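Home Reviews Car & Commute Kitchen Archive Search
27 comments Share

Flendura Seat Cushion: Four Months of Stop-and-Go

I bought the Flendura driver's cushion in November, when my commute went from 20 minutes to closer to an hour. The new office is on the far side of downtown, and the only sensible way in shares a street with the tram for most of its length. I had a sore tailbone by the second week. The cushion has been in the car every working day from then until now, March 2022, and I've put 1,231 miles on it.

It is a wedge of foam with a cutout at the back and a zip-off cover. The back edge is the thick one, so your hips sit higher than your knees. The base has rubber dots to keep it from sliding. There is a strap as well, but it's too short for my seat and I took it off the first day.

The foam is firm. If you press it with your hand in a store you may decide it's too hard, and I nearly did. Under body weight it gives enough. In the first days I felt pushed forward toward the pedals, and I had to move the seat back one notch and lower it two. Do that before you decide anything. I also had to reset all three mirrors, because sitting higher changes what you see in them.

On the highway I don't notice much difference between the cushion and the bare seat. A car seat is built for that kind of sitting, leaning back with your foot resting steady on the gas. Slow traffic is harder on me. The right leg goes from brake to gas and back again, and every time it does the hip on that side shifts a little. After half an hour of this on the bare seat I'm sore. On the Flendura I get to the parking garage stiff but not hurting.

Most of my use is in traffic like the stretch below, with brake lights ahead, a tram on the left and another car in the lane to the right. 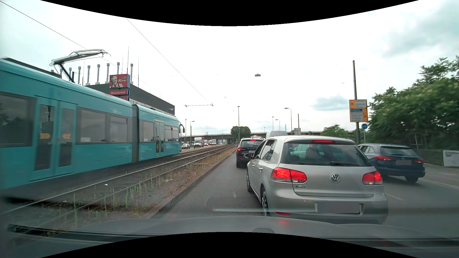 Yuan wrote in to ask whether the cutout makes any difference or whether it's only there so they can call it orthopedic, adding that a folded towel did the job on the same kind of commute for two years.

I tried the towel for a week. It helps with height but it bunches up under the right leg, and I was straightening it at every red light. As for the cutout, I turned the cushion around for a few days so the solid edge was at the back, and the tailbone pain came back by the third day. So for me it matters. If your trouble is in the thighs or lower back, it may not.

Now the bad points. The cover is a knit that picks up lint and dog hair and doesn't let go. It washes fine on cold, but it took a full night to dry and the zipper pull came off on the second wash. I use a paper clip now. The foam also had a chemical smell out of the bag. I left it in the garage for three days and that took care of it.

The rubber dots hold well on cloth. My wife's car has leather seats, and there the cushion creeps forward an inch or so over a trip. I wouldn't use it on leather without the strap.

I had the Kilard gel cushion before this one. It was more comfortable for the first ten minutes and then the gel spread out to the sides and I was sitting on the seat again. It was also very cold on winter mornings. The Flendura has lost a little of its height at the back edge, which I checked with a ruler, but it hasn't gone flat.

I'd buy it again for slow city driving. For long highway trips I'd save the money. Anyone tall in a car with a low roof should measure first, as it takes up a good two inches of headroom even when you're sitting on it.

Shared 960 times Print Next review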